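Home » About » Who We Are

By the Fendbridge Reel desk, updated January

Fendbridge Reel is a movie site for people who stay through the credits and then argue in the parking lot. We cover superhero pictures, horror sequels, and the sort of space opera where everyone has a cape and a grievance.

We started as an email list with 34 subscribers, several of whom were the same cousin. The first post was 1050 words on why the second Hemora movie should have been the first. We still believe this. The studio has not been in touch.

These days we publish 11 pieces a week: reviews, casting news, and long defenses of movies that lost a great deal of money. We pay for our own tickets, and popcorn is a personal matter between the writer and their bank.

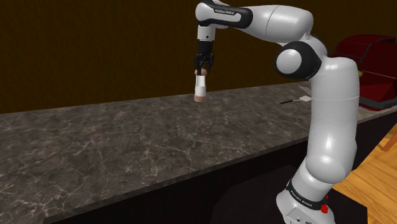 What we don't do

We don't run set rumors from a guy who knows a guy. We don't give star ratings either. We tried it for one summer and gave everything three and a half.

Spoilers go below a warning. If you read past the warning and write to us angry, your letter goes in the Konstantinidis folder, named after the reader who sent the first one and, to be fair, most of the next ten.

Write for us

Pitches are open all year and get read on Tuesday. Keep yours under 200 words and tell us what you'd argue, since we already know the plot. We're based in Illby, which has one theater and two screens, one of them working.

Filed under: About, Contact, House Rules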